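Support Ticket 2244
Subject: Item photographs missing or mismatched in Rarimard catalog after import
Product: Rarimard Catalog, hosted edition
Submitted by: Liv Solheim, Nyberg Purchasing Office
Assigned to: Povilas Luik, Hitero Customer Support
Priority: 2
Status: Resolved
Opened: November 25, 2022

Initial report (Liv Solheim)

Our office imported the revised supply catalog this morning using the standard spreadsheet template. The import finished without an error message. When staff opened the produce section, 166 items showed a gray placeholder where the photograph should appear. A smaller group of items shows a photograph belonging to a different item. Item descriptions, unit prices and supplier codes all appear to be correct.

The catalog is used by school kitchens to place their weekly orders, and several kitchens have already telephoned to ask whether the missing items have been discontinued. We request that the photographs be restored or, if that is not possible today, that the placeholder be replaced with a plain notice.

We have tried the following without success: clearing the browser cache, signing out and back in, and viewing the catalog from a second workstation.

Response 1 (Povilas Luik)

Thank you for the report. Please provide the import file, the name of the account that ran the import, and one or two of the picture files that do not display correctly. Please do not run the import again until we have reviewed the log. A second import would overwrite the record of the first.

Customer reply (Liv Solheim)

The import file has been uploaded to the secure folder. The import was run from the shared purchasing account by Sixten Dahlgren. The first picture file follows. 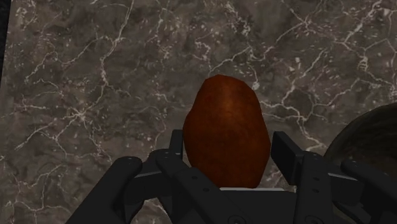 The import log shows that the catalog matches each photograph to an item by file name, and that the match is made on the first part of the name only. Any file whose name begins with the same word as another is therefore treated as a duplicate, and the later file replaces the earlier one. The reddish-brown potato in the file supplied was stored under a name beginning with "root," as were the carrots, the beets and the parsnips, so a single photograph was kept for the whole group. The remaining items in that group were left with no photograph on record.

Response 2 (Povilas Luik)

The finding above was confirmed on our test system with a copy of the customer's import file. The behavior was introduced in the August release, when the file name check was shortened to speed up large imports. Catalogs imported before that release are not affected unless they have been imported again.

The following steps were given to the customer:

1. Export the current item list and save it under a new name.
2. Rename each picture file so that it begins with the supplier code, followed by a hyphen and the item name.
3. Enter the new file names in the Photograph column of the spreadsheet.
4. Under Import Settings, select "Match on full name."
5. Import the pictures in groups of no more than 400 files.

Customer reply (Liv Solheim)

Steps 1 through 4 are complete. The first group imported correctly and the produce section now displays as expected. In the second group, one file was rejected with the message "File type not accepted."
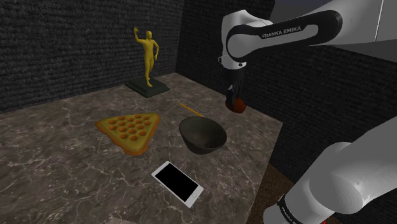

Attachment 2: Robot arm holding a small dark red ball over a marble tabletop.

Response 3 (Randi Söderlund, Hitero Technical Services)

The rejected file carries an uppercase extension, which the import tool does not currently accept. Changing the extension to lowercase allows the file to be imported. No change to the picture is required. The limitation has been added to the list of known issues, and the Vetik upload utility is affected in the same way.

Customer reply (Liv Solheim)

The extension was changed and the file was accepted. Mr. Dahlgren has compared the catalog with the exported item list and reports no further differences. Our office has no objection to closing the ticket.

Closing note (Indrek Lukoševičius, Support Supervisor)

Cause: shortened file name check in the photograph import.
Workaround: full name matching, as set out in Response 2.
Permanent correction: scheduled for the next maintenance release. Customers who have reported the same fault will be notified by email when it is available.
Ticket closed with the customer's agreement.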